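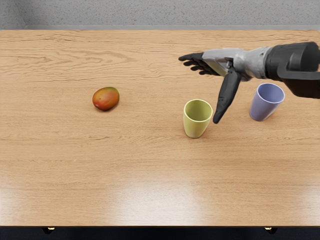 Sointu Hyvönen wonders whether any of us have run a hand like this outside the simulator, and I have to admit I haven't. So I'm putting it to the whole board.

Simulated hand won't transfer to my garage build – is it worth going on?

Posted by benchrat_dale, February 2019

I've spent most of the winter on a five-finger hand and arm for my garage bench. The plan was to do all the practice in simulation first, mango and two cups on a table, and then move the same program over to the real thing. The simulator is Lurnari and the motor boards are from Flovel.

In the simulator it all looks great. My latest test picked up the fruit in every run. On the real bench, the same program closes the fingers too early and shoves the fruit away, or it closes on nothing. I have 13 real attempts written down and 3 of them were good. The people in the Lurnari forum keep saying I need more simulated runs. I've done 4,000. I'm starting to think the whole "practice in simulation" idea is oversold, at least for somebody with a garage and a day job. Has anyone here had it work at home? I'm not looking for links to university videos.

Posted by Prindimard_Pete

You need more runs. 4,000 is nothing. Also check your power supply.

Posted by oldsolder

I wouldn't do more runs. If the simulator has the wrong friction, more practice just makes your program better at the wrong problem. I lost a whole August that way with a two-finger gripper, which is a lot simpler than what you're building.

Things I'd look at before you give up:

Put the real fruit on a kitchen scale and see what weight you typed in. Mine was off by a lot, and I had copied it from somebody else's file.

Tilt a board with the fruit on it until it slides or rolls. Do the same in the simulator. If the angles don't come close, fix that first.

Measure the delay between sending a command and the finger moving. My simulator assumed there wasn't any. A phone video is good enough to see if you have a problem.

Then go back to one cup and no fruit. Rubbery fingertips on a smooth cup are hard enough. A mango is lopsided and it rolls, so I don't know why everyone starts with fruit. It probably looks nice in a demo.

As for whether it's oversold, yes, I think so. It's still handy for catching an arm that's going to swing into the table before you bend something real. I wouldn't trust it for grip until you've matched it against your own bench, and I'd be suspicious of any success rate quoted from simulation alone, yours included.

Posted by Lappalainen

Agree with oldsolder on the delay. I had 6 servos on one cheap board and the last one always moved late, so the thumb showed up after the fingers were done. I ended up closing the thumb first and that fixed most of my misses. No idea if it applies to Flovel boards. I never did get the simulator to show the same fault – I just quit using it for the hand and kept it for the arm.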